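Melcombe, 4/20/22

LEHNER BRINGS ITS WOODEN WORKTOPS TO MELCOMBE

New Rallow table range goes on show with a repair service for tops bought from any maker

Furniture maker Lehner has opened a showroom and workshop in Melcombe, where it will sell its Rallow range of tables and desks and take in worn tabletops for refinishing. The showroom is open to the public and to trade buyers. No appointment is needed to look round, but customers who want a top made to measure are asked to book a time with the workshop. 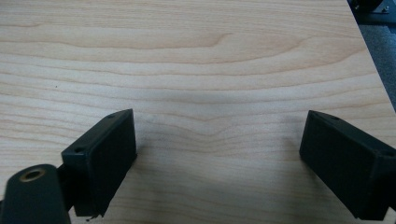
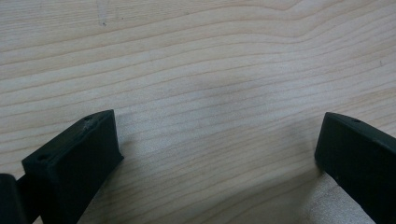 Wooden tabletop surface, seen close up in both pictures.

The Rallow range is made up of 10 models. There are four dining tables, three desks, two side tables and a workbench for home use. All are sold with a plain wooden top and a choice of two leg heights. The tops can also be bought on their own by people who already have a frame or a pair of trestles they want to keep.

Lehner has made furniture for schools and offices for 33 years. The Rallow range is the first it has designed mainly for homes. Work on it began after the company asked customers what they disliked about the tables they already had. Of the 94 people who replied, 51 said they were put off by shiny finishes that showed every fingerprint and were hard to touch up after a scratch.

"People told us they wanted a table they could use every day without putting a cloth over it first," said Remo Haslinger, who leads the design team at Lehner. "A table in a family kitchen gets homework, bread dough and bicycle parts on it, sometimes on the same day. We chose a low-sheen finish that can be rubbed down in one spot and oiled again. You do not have to strip the whole top to deal with one mark."

Grain varies from one top to the next, and Lehner does not match tops unless asked. Customers who visit the showroom can choose their own from the rack. Those who order from a distance will be sent photographs of three tops in the size they want and can pick between them. Where two tables are to stand end to end, the workshop will look for a pair that sit well together – this can add two weeks to the delivery time.

The refinishing service is run by Nam-gil Nam, who joined the company from a small joinery firm in Jidholm. It covers solid wood tops of any age and any make. Pencil marks, light scratches, rings from cups and dull patches can usually be dealt with on the day. Deep cuts, burns and split joints need a longer stay, and the workshop will give a written price before any work is started.

"Bring the top without the legs if you can," said Nam-gil Nam. "Most of them come off with a few screws, and it is much easier to get through the door. Put the screws in a bag and leave them at home. If you know what was last put on the wood, write it down for us. Oil, wax and varnish all need different handling and it saves a test patch."

Veneered tops will be looked at one by one. Some can be cleaned and waxed but not sanded, and the workshop may turn down pieces where the veneer is already thin. Glass, stone and laminate tops are not accepted.

The Melcombe workshop will also hold short evening classes on looking after wooden furniture. These will begin in September and will cover cleaning, sanding by hand and oiling. Each class will take up to eight people. Those taking part may bring one small item of their own, such as a chopping board, a stool or a drawer front. Materials are included in the price.

Delivery of Rallow tables is free within Melcombe and the nearby villages. Longer journeys are charged by distance. Tables are sent with the legs off, and fitting them takes one person and the key supplied in the box. Lehner will take away the old table on request, provided it has been cleared and moved to a ground-floor room.

A care leaflet comes with every table and can also be picked up at the showroom desk. It sets out how to wipe down the top, which soaps to keep away from it and how often to oil it.

ENDS

Notes for editors

Lehner designs and makes wooden furniture for homes, schools and offices.

Remo Haslinger and Nam-gil Nam are both available for interview. Requests should be made through the Lehner press desk at the Melcombe showroom.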